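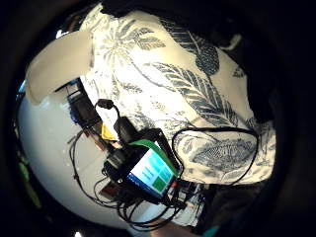

Packing day, Dudetcombe

2021-10-02

Bedroom at the Dudetcombe place, bags going out for the Tornness trip. Last time was March and I forgot the rain pants, so this time there's a list. 13 things on it, most of them socks.

The shirt: leaf print, dark blue-gray on cream. Short sleeves, wrong for the coast, want one anyway. Rolls up small.

Cables: black ones, loops everywhere. Going in a pouch as soon as I find the pouch. Green-framed touchscreen too – charger for everything goes in the top pocket, not the botom.
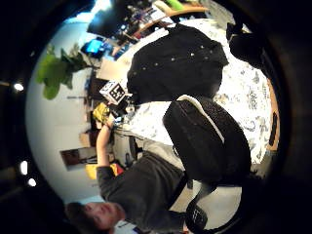

Black backpack up against the bed, black jacket laid flat on the duvet.

Jacket gets folded last, goes on top. Learned that one at Tornness, 5 minutes of digging in a wet parking lot. Heavy stuff low and close to the back, shoes down the sides, anything for the train in the lid.

Plant needs water before we go – note to self.

Still to do: toothbrush, tickets, strip the bed, windows. Weigh the big bag again. Locker code at the other end is 759, writing it here becuase I lose paper.

More pics when we're back, probably Sunday night. Older trips are in the archive under Vovance.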